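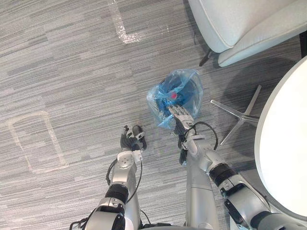 Stomgate Community Rooms
Minutes of the Furnishings and Floors Meeting
Aug 12, 2018

In the chair: Palesa Mthembu
Notes: Nayara Batista
Apologies were received from two of our regulars who are away visiting family, and we send them our best wishes for a safe trip home.

1. Welcome and last minutes
Palesa welcomed everyone and thanked them for giving up a good part of a sunny afternoon to talk about floors (there was also lemon cake, which helped). The last minutes were read and agreed with one small fix: the hooks by the back door are to be brass, to match the ones already there, and I had written steel. My mistake, and now put right.

2. The carpet in the long room
This took up most of our time, as we all rather expected it would. The gray striped carpet still has the marks on it that look like old tape or the sticky stuff tape leaves behind. There are two outlines, one a pale L-shaped strip with a bit of a shine to it, the other a tall beige rectangle with rounded corners. They are faint, but once you have noticed them you do keep noticing them, and several people said so.

There was a friendly debate over where they came from. One view was that they date from the winter craft fair, when floor plans were taped out for the stalls. Another was that they are older than that and belonged to the children's dance group. We went back and forth for quite a while and agreed in the end that it did not much matter, so long as we dealt with them.

Palesa had asked Cheung, the carpet cleaners, for a price. They quoted $287 for the long room, to include spot work on the residue and a full clean of the rest so that the treated places do not stand out. Iltmont were asked too but cannot come until well into the fall. A question was raised about doing the spots ourselves with warm water, a little dish soap and a plastic scraper. I said I would be very glad to try it on one corner of the rectangle first, going gently and along the stripes, and leave the bigger job to Cheung if I got nowhere.

Agreed: Nayara to try the one corner and report by email. If it does not lift, Palesa to book Cheung for September.

3. Replacing the carpet
It was asked, quite fairly, whether we should be spending on cleaning at all when the carpet might be replaced. Zakolent make carpet tiles that some of us saw at the library and liked very much, and the figure we have been given for the long room is $2000, fitted. Everyone agreed they were handsome. Everyone also agreed that the kitchen roof has to come first this year. There is a good deal of fondness for the stripes as well, the mixed grays being very kind to muddy shoes and dropped cookies.

Agreed: keep the present carpet and look at tiles again with next year's budget.

4. Tape on floors
Following on from item 2, we talked over what to say to groups who need to mark out a space. Plain masking tape was suggested, taken up the same day. Palesa will add a line to the booking form and put a roll in the hall closet, second shelf, beside the light bulbs, so that people have the right kind within reach.

5. Chairs
Six of the stacking chairs have lost their rubber feet. New feet have been ordered and can be pushed on by hand, we are told. Please use the other stack until then.

6. Any other business
The vacuum bag needs changing and the spare bags have wandered off again. If you have moved them, do please let Nayara know. Warm thanks were given for the new curtains in the entry, which have cheered it up no end.

Next meeting in September, long room, usual time. Palesa will bring the cake.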